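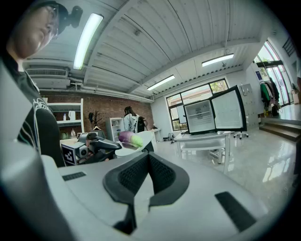 4.2 Saturday language classes and the registration rule

The second case concerns the Birhane classes in Trallotside, where children of Ethiopian Orthodox families were taught Amharic and the reading of Ge'ez prayers. The classes had met in a parish hall for several years before the district brought in its registration rule for supplementary schools. Under the rule, any group teaching children for more than 12 hours a month had to name a responsible teacher, submit its course materials in translation and accept visits without notice.

Parents did not object to registration as such. Kalkidan Endale, who taught the younger group, had already filled in a similar form when the classes moved from Ferkden. The difficulty lay with the translated materials. The district office held that prayer books counted as course materials and asked for the whole of each book in English. The parish offered a summary and was refused. A first notice to suspend teaching was dated 10/1/22, and a second followed in November.

At the time of the first notice there were 60 children on the roll. By the end of the following term 26 were still attending, in private homes and in smaller groups. In interviews, parents gave different accounts of why families had left. Several mentioned the distance between homes. Others said they feared that a child's name on a list might be passed to the school or to a landlord. We found no evidence that this had happened, but the fear was common and affected what people did.

Eyerusalem Abera, a mother of two, described the change in these words: "Before, my son read with his friends and then they played outside. Now he reads in a kitchen and asks me if it is allowed. I tell him yes, but I have to think first."

The office's position was set out in its reply to the parish. It said that the rule applied to all groups equally and made no mention of religion. This is correct as to the wording. In practice, the football and music groups we contacted had not been asked to translate anything, and the Plullari dance school was registered on the strength of a single-page timetable. The burden therefore fell mainly on groups that taught from religious texts in another language.

Figure 2. Steps in the registration of a supplementary school: application, review of materials, visit, decision. The Birhane classes did not pass the review of materials.

The parish has since applied again, listing only the Amharic lessons. Prayer reading is now taught after the Sunday service, where the rule does not apply to it. Endale told us that attendance there is lower among the younger children, whose families often leave early.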